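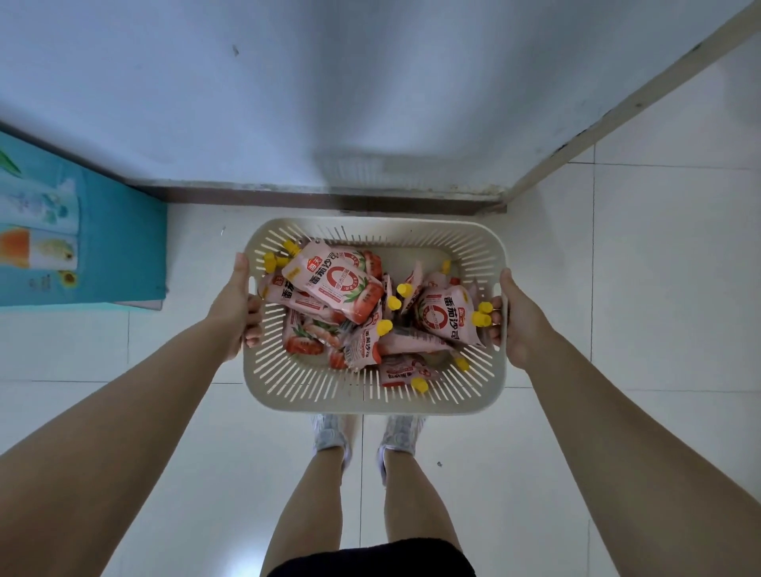
Call for participants: Ciravent shelf-stocking project

The student robotics club at Hastthorpe is looking for eight people to help with Ciravent, our entry in the Teixeira service robot competition. The task is restocking: carry a basket of soft packages to a shelf, take them out one by one and stand them up facing forward. Our robot has to learn this from people, and so far it has only had club members to learn from. We all do it much the same way by now.

What you will do

You pick up a plastic basket of spouted ketchup pouches, carry it across the room and set the pouches on a gray shelf. Then you put them back in the basket and start again. One round is one demonstration. We need 50 from each participant, spread over two sessions. Sessions start at 9 a.m. and you can stop for a break whenever you like.

Work at your normal speed, with both hands if that is how you would do it at home. If a pouch falls over, stand it up again and keep going - the team uses those rounds too.

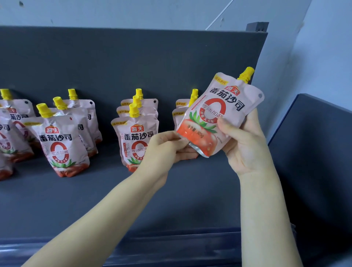
Cakura Student Projects Bulletin, No. 9

Pouches are harder than boxes or cans. The film bends, the cap and spout stick out at a corner, and a pouch that leans on its neighbor can hide most of the label. In July our gripper program did well with boxes and poorly with anything soft, so pouches are the only item in this round.

Who can take part

Any student or staff member at Hastthorpe who can lift a small basket and stand for a full session. You do not need to know anything about robots or programming. Left-handed people are especially welcome - we have very few left-handed demonstrations. Club members who recorded rounds in July should not sign up again.

What you get

Lunch after each session, and a seat at the practice run before the competition if you want one.

How to sign up

Write your name and the mornings you are free on the sheet outside the Cakura workshop. We will contact you with your session times. Please come to both sessions, and tell us early if you need to change one.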